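The bus let us off at the wrong end of Carmont, so by the time my sister-in-law and I found the Flolov building we had walked past the same bakery twice and bought something in it both times. I mention this only so you'll understand why we came in with sugar on our coats, and why I missed the first part of the welcome talk.

It was their open day, Mon 27 May, and I had signed up months ago after reading a little piece in the library newsletter. Flolov gathers examples for a system that is supposed to learn household chores by studying how people's hands do them. They have a big collection going, which they call Ceser, and our guide, Hilkka Miettinen, told us it held 717 hours when she last looked, all of it people folding, sorting, wiping, winding and packing. She was wonderfully patient with us (I ask a lot of questions, I always have) and let me hold up the whole group at the coat rack while I found out how people get hired. You come for an afternoon, you learn the gear, and if your wrists don't mind it you come back!

Upstairs we saw the office where the recordings are checked. A young man was going through them one by one and typing a short line for each, things like "picks up towel, drops it, picks it up again." I was so pleased to hear that they keep the drops. Hilkka said the fumbles are worth a great deal, and I thought of my own kitchen and felt quite useful.
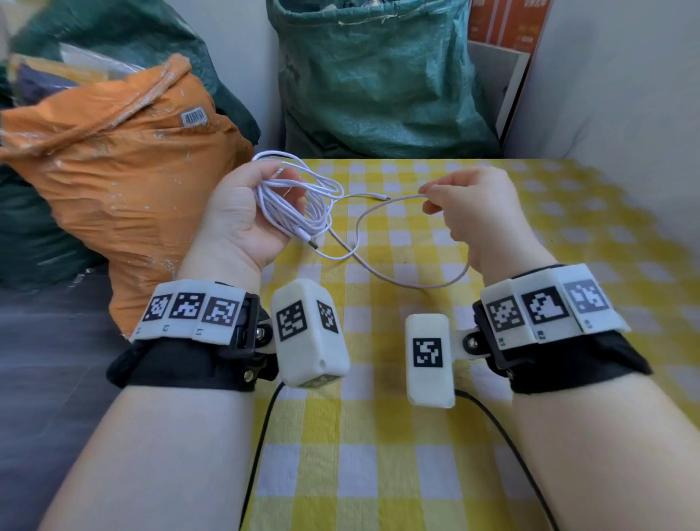
What I had really come for was the recording of the hands themselves, and I could have stayed with it all afternoon. Each task is something you'd do at home without a thought, and cables are the one they find hardest to teach, as a cord never lies the same way twice. With the white charging cable, the left hand cups the bunched loops while the right pinches a single strand between thumb and finger and draws it away, just as I do with mine on the couch. Both wrists wear a band with square black-and-white markers, so the computer can tell where each hand is, and I was tickled by the gingham tablecloth, very like the one we had at the lake.

We finished with coffee downstairs and I signed the sheet for the next visit, in July. Bring a sweater, and get off the bus one stop after the bakery.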